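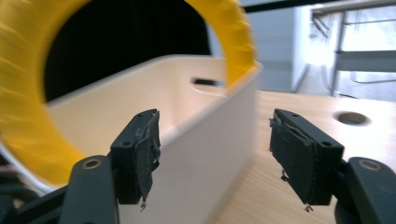
Slide 1. Hand-held gripper, yellow ring, white bin. Pads on both fingers fraying.

Leave this up while people sit down. Don't talk over it yet.

Start: "I was asked to speak in favour of teaching by hand. I'll do my best, and then I'll tell you what bothers me."

Say who I am, quickly. Thank Shobha Rao for the slot. Mention that I've no stake in Vekirov or Papadakis, whatever the programme says about partners.

The pitch, as fairly as I can put it. You hold the gripper, you do the job yourself, the camera on the tool sees what the robot will later see. No arm in the room, no joystick, no lag. A new person can be collecting within the hour. Fereshteh Ranjbar made this case to me in September and I had no good answer to most of it, so give it its full two minutes.

Then point at the pads. Layers peeling, threads hanging off the bottom. Ask the room: which finger does the policy learn, the one with a clean pad or this one? If someone says "it averages out", ask them to show me where that was tested. I've read plenty of papers on this and pad wear gets a line in the appendix if you're lucky.

Point at the ring next. It's a yellow smear. Plenty of our frames have something like it in them, and a person's wrist is faster than anything we'd let the arm do. We slow the recordings down for playback. Slowing down doesn't put the edges back.

(Anil will object here that blur is useful variety. Let him. Reply: fine, then put it in on purpose and measure it.)

Slide 2. Numbers only.

Flumura set, hand-held: 3,007 demonstrations recorded.
Kept after checking: 2,195.

Say plainly that the checking was done by the same people who did the recording, me included. We threw out drops, lost tracking, hands in view. We did not throw out anything for being a strange way to do the job, as we had no rule for strange. Rosângela Aguiar picks things up from the far side. I come in from above. Both are in there under the same task name.

Don't get drawn into how long a demonstration takes. I don't have a figure I trust.

Slide 3. Remote control.

Be just as hard on this one or they'll think I'm selling it. With the Skimetero rig you drive the real arm, so at least you can't ask for a movement it can't make. That's the good part. The bad part is that everyone drives like a learner. Stop, nudge, stop, look, nudge. The arm learns the stopping too. Vasanthi Thampi has the best hands in our group and even hers look nervous on the replay.

You also can't feel a thing. With the hand-held tool you get some push back through the grip and you use it without knowing. None of that goes in the recording. So the person succeeds using touch, and the robot is handed the pictures and told to get on with it. I'd like somebody to explain to me why that should work as often as people claim.

Slide 4. What I'd want to see before believing a success rate.

- Wear on the fingers logged at the start and end of each session
- Who held the tool, by initials, kept with the data
- Failed attempts published next to the good ones
- A trial on a different table, with someone else setting out the objects

The last one always gets a groan. Wait for it. We've skipped it ourselves, twice, and both times I was the one who signed it off.

Slide 5. If time. If we're past ten to four, skip to questions.

Cost. People say showing by hand is cheap. Cheap to record, yes. Nobody in our budget had a line for checking, and that's where the afternoons went. Ask for hands up: who here checks every demonstration from start to finish? Then who did last month?

Questions. Likely ones:

"So are you against it?" No. We're still recording. I want smaller claims.

"Wouldn't more data fix it?" More of what? Go back to slide 1 and leave it up.

"Can we have the set?" Kept ones, yes, ask Fereshteh. The rejects need sorting first, and I haven't got a date for that.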